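Preparing a project handover file at the end of a volunteer placement

Scope

These instructions apply to volunteers on placements of four weeks or longer at a Posico partner school or clinic. Short-stay visitors fill in the one-page exit form instead. The handover file is read by the next volunteer, the partner's site lead and the programme office, in that order of frequency. Write it for the first of these.

Before you start

You will need:
your placement agreement and any amendments
the activity log, complete to the current week
the site inventory sheet
receipts not yet submitted
read and write access to the site folder in Millura

Access to Millura is withdrawn at midnight on the last day of the placement. Files saved only to a personal account cannot be recovered by the office after that point. Begin the handover file two weeks before departure.

Step 1. Create the file

Open the site folder and copy the blank template into the subfolder marked Handover. Name the copy with the site code, an underscore and your surname. Do not edit the template itself. If a previous volunteer's file is still marked Draft, leave it in place and notify the office.

Step 2. Record the state of each activity

Enter one row per activity. An activity is anything with its own line in the placement agreement, plus anything the site lead asked you to take on later. Set the status to one of the four permitted values: Running, Paused, Finished, Not started. Free-text statuses are rejected when the sheet is imported.

For each Running activity, add the name of the local colleague who will carry it during the gap between volunteers. Confirm this with the colleague in person before entering it. The field may be left blank, but the activity must then be set to Paused.

The Notes column accepts 900 characters. Use it for information that the log does not show: which class has already covered a unit, where the spare key is kept, which supplier delivers only on a Wednesday.

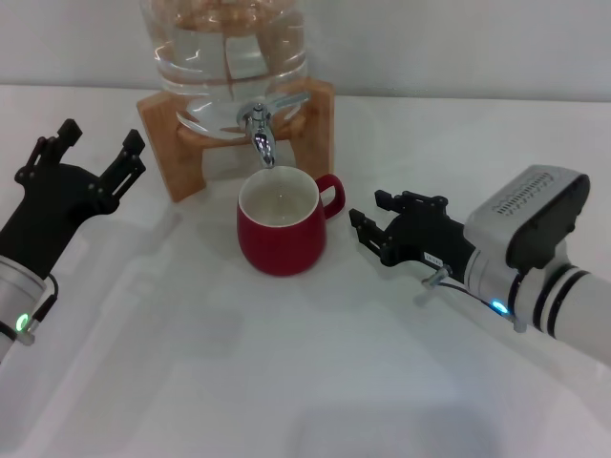
Step 3. Reconcile the inventory

Walk the site with the inventory sheet and a local colleague. Mark each line Present, Missing or Unserviceable. Items bought during your placement go on new lines at the bottom, with the receipt number. Donated items are listed with a value of zero and the donor's name.

Books are counted by title set and not individually. At the Honach reading room, the 41 graded reader sets are stored by colour band, and any incomplete set is entered as Unserviceable until the missing copies are replaced.

Step 4. Close the petty cash

Total the receipts and compare them with the advance. Differences under 70 in local currency are entered as a single adjustment line. Larger differences need a short explanation signed by the site lead. Photograph each receipt flat, in daylight, and upload the photographs before handing over the originals.

Step 5. Remove personal data

Delete student names, health details and home addresses from the file. Initials are acceptable where two students must be told apart. Class registers stay with the school and are never copied into Millura. The same applies to patient lists at clinic sites.

Step 6. Hold the handover meeting

Book one hour with the site lead in the final week. Where the incoming volunteer has already been matched, include them by phone. Work through the activity sheet from top to bottom and amend it during the meeting. Both parties initial the printed copy, and the site keeps it.

Step 7. Submit

Change the file status from Draft to Submitted. The system issues a reference number. Include this number in your final email to Joaquim Leitão at the programme office, who releases the travel reimbursement once the file has been checked.

Common errors

Import fails with code 384: a status cell contains a trailing space or a value outside the permitted list. Retype the cell.

Inventory totals do not update: new lines were inserted above the header of the last section. Move them below it.

File cannot be set to Submitted: a receipt has a number but no photograph attached.

Volunteers at sites run jointly with the Kubíček foundation also send the site lead a PDF copy. November departures should submit before the office closes for the summer break.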